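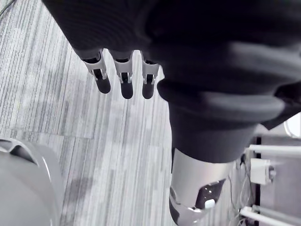
Why do we brush our teeth?

Your mouth is home to very small living things called bacteria. They love sugar! When they eat it, they make acid, and acid can make a hole in a tooth.
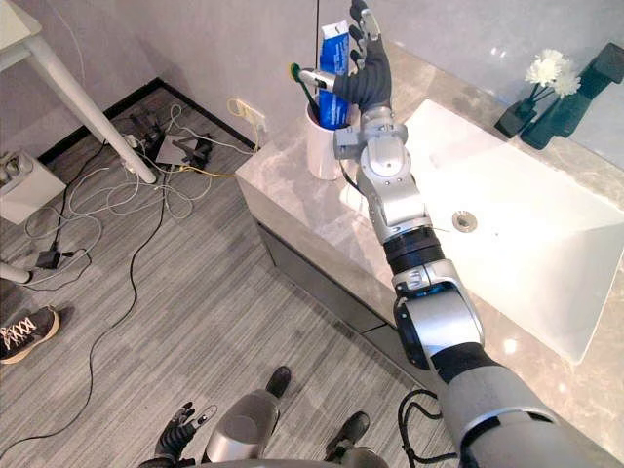

Brush for 2 minutes, 2 times a day – also the teeth at the back. Spit out the foam, but do not rinse. 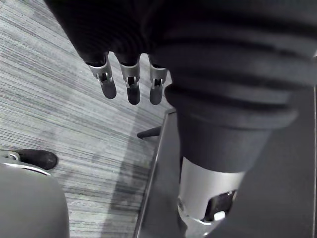
Munro Junior, Issue 205

Your first teeth will fall out, but look after them well. They keep the place for your grown-up teeth.

Mahsa Hassanpour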